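Gripper offsets, two trays and a slow afternoon

I spent most of August on the part of our stack that decides where the fingers should be before they close. We call it Pituton. It takes a detection from the wrist camera, turns it into a grasp pose and passes it down to the controller. The controller is old and works fine, so I left it alone.

The task is a plain one. Pick a small part out of one tray, put it in the other. The trouble is color. A teal part on a green floor gives the detector very little to work with, and the glare on the plastic makes it worse. On the red tray the same detector is fine with a low threshold. On green I had to stop using hue altogether and go by edges.
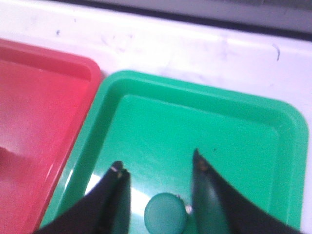
What I changed in the detector

The old version thresholded the whole image once and kept the biggest blob. Glare patches often won. The new one finds the tray rim first, masks everything outside it, and then looks for round edges inside the mask. It also throws out anything where the brightness is clipped. I replayed 600 saved frames through both versions. The old one picked the wrong spot in 50 of them, the new one in 19. Most of those 19 have the part right up against the rim, and I don't have a good answer for that yet.

Sevim Gezer went through the diff and asked why the fingers were being masked with a fixed polygon. Good question. The polygon was drawn for one opening width, and with the fingers nearly closed it covers the wrong pixels. Now the mask is computed from the reported gripper width – a small lookup table, nothing clever.
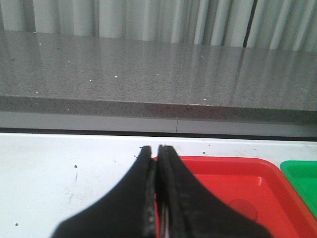
The other half of the work was in Clonix, our replay tool. It used to line up camera frames and joint states by arrival time, so a busy network could shift the two against each other. I moved it to the capture stamps. Old logs need converting, and there is a script for that in the tools folder. Run it on a copy.

I also added a check before each run that compares the fixed camera's view of the trays with the stored layout. If a rim has moved more than the tolerance, the planner refuses to start and prints which tray is off. It needs the arm parked out of view.

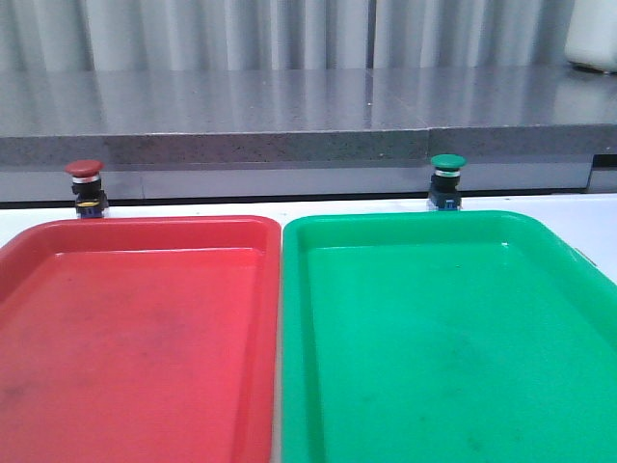
Reading time: 2 min

The tolerance is in the config file under tray_shift_max. I left it fairly tight. If it complains all the time on your setup, redo the layout first and only then loosen the number.

Still open: parts near the rim, and the lookup table, which has to be made again by hand if the pads are changed. I'll start with the rim cases.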